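# Does a two-armed tabletop robot make any sense for a small repacking shop?

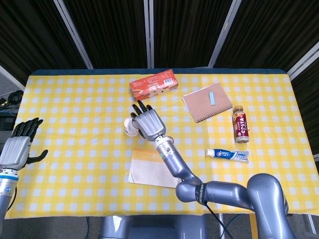

We're a small outfit in Haltville that packs mixed kits for hotels and school offices. Toiletries, notebooks, erasers, snack items, whatever the customer wants in the bag. Volume runs to 200 kits on a slow shift and over 600 in August when the school orders land. Every kit is picked by hand off a table.

My boss went to a trade day and came back sold on a two-armed setup from a reseller called Fusport. Fingered hands on both sides, not suction cups. The salesman's line is that it "handles anything a person handles." I've heard that line about label printers.

What I want to know before we put a number in next year's budget:

- Are fingered hands worth paying for when most of what we pick is boxes, tubes, small bottles and flat cards?
- What goes in the budget besides the price on the quote? The quote is one page, which worries me by itself.
- Is it smarter to lease first?

We have one long wall free, standard power, and no engineer on staff. I'm the closest thing, and I fix the shrink tunnel with a rubber mallet.

*posted by tapegun_ed*

---

**shelfwear**

I did the buying side of one of these for a cosmetics packer, so take this as one shop's experience.

Start with the hands. A hand with fingers looks great over a table with a cup on it. Your money is made or lost on the flat stuff. Ask them to pick up a card lying flush on the surface, then a small eraser sitting on top of a notebook without moving the notebook. Ask for the toothpaste tube when it's half turned away from the arm. If the salesman starts talking about "presenting the parts correctly," he means you'll be buying trays and feeders, and those aren't on your one-page quote.

Bring your own products. I mean your real ones, including the box with the dented corner. Bring them in a bag and tip them out on the table yourself. We watched a demo where the items had been set out by the reseller, and every single pick was lovely. We put down our own jars and the afternoon got a lot longer.

Then ask for the log from a full shift at somebody else's site. A full shift, with the stops left in. We were handed a sheet showing 177 picks in an hour and it took three emails to find out that a technician had been standing there resetting things the entire hour. I'd call that a person with a very expensive assistant.

Things that weren't on our quote and showed up later:

- spare fingers and finger pads, which wear
- guarding or partitions, plus whatever your insurer wants on paper
- a sturdier table, bolted down (the folding one got rejected at the site visit)
- cable routing so nothing dangling off an arm gets snagged
- a yearly software fee, which went up in year two
- travel for the technician, charged from his front door
- my own time, which was the biggest line by a mile

Get each of those as its own line with a price or a written "included." If they won't do it, you've learned something for free.

On leasing: yes, but read how you get out. Ours had a short trial period and a return shipping charge that ate most of what the trial saved us. Ask who pays for the crate.

For boxes and bottles alone I'd price a single arm with a suction cup and a plain two-finger gripper before anything with a full hand. It's dull and there are more people around who can repair it.

---

**mo_from_receiving**

Don't do it. We looked at a Kuno unit and the guy couldn't tell us what happens when the lights go off in the building. Hire two people for August.

---

**quarterinch**

Mostly agree with shelfwear, less so with the post above, though I get the mood.

I'd push back on one thing. The single arm with suction was our first purchase and it hated anything soft or textured. Kraft covers were hit or miss, and bagged items were a coin toss. We ended up with a mix: the arm does cartons, and people do the rest. That works, but be clear with your boss that it takes maybe one job off the table and leaves the others.

Two arms only pay if the job needs two, like holding a bag open with one and filling it with the other. Ask Fusport to show exactly that, start to finish, on your bag. Moving things from one side of a tablecloth to the other can be done with one arm, and you shouldn't pay for a second to stand there with its fingers out.

We used Sumampouw for the site survey. They don't sell robots, so they had no reason to be cheerful. They timed our people first, and the slow part was walking to the shelves and back. Picking was never the problem. We spent a little on flow racks, got most of the gain we'd been promised from the robot, and pushed the big purchase out a year.

For the budget, I'd ask for these in this order:

1. A survey and a time study of the current table.
2. Racks or a layout change if the study points there.
3. A paid trial on one kit, with the pass mark written down before it starts. We used 200 kits in a row with no hand touching the machine. It failed at our first attempt and the reseller wanted to "discuss the criteria." Don't discuss the criteria.

Leave the purchase itself off next year's sheet until number three has passed.

---

**tapegun_ed**

Thanks, all of you. I've asked Fusport for the line-by-line and for the bag test. They answered the first email in ten minutes and have gone quiet on the second. Boss has agreed to the time study, a bit grumpily. I'll post the quote when it comes back longer than one page.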